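Magazin > Küche & Gäste > Gespräche

Hrefna Hauksdóttir schwärmt von Obstspießen, und zwar so, dass man sofort selbst welche stecken möchte. »Ein Stück roter Apfel, ein dünner Holzspieß, ein dunkler Teller, mehr brauche ich erst mal gar nicht!«

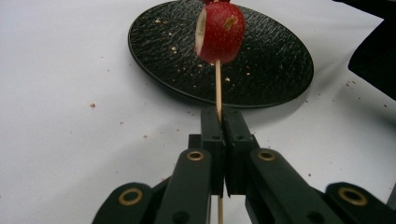

Fingerfood

Für ein Sommerfest in Skostby hat sie einmal 100 Spieße an einem Vormittag vorbereitet. »Da lernt man seinen Apfel kennen«, sagt sie und lacht. Fest muss er sein, die Schale bleibt dran – wegen der Farbe! Und gesteckt wird langsam, leicht drehend, sonst reißt das Stück.

Wie sie anrichtet? Am liebsten auf weißem Untergrund, mit etwas Dunklem in der Mitte. »Eine Kuppel mit rauer, körniger Oberfläche, herrlich! Daneben wirkt so ein heller Spieß gleich ganz anders.« 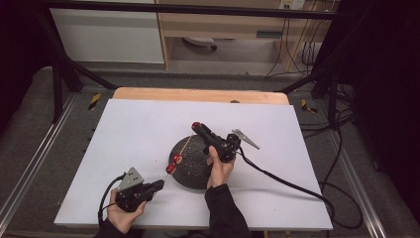 Heller Spieß vor dunkler Kuppel, auf weißer Platte

Beim nächsten Mal will sie Birnen probieren, »die ganz harten, im Mai muss man da ein bisschen suchen«.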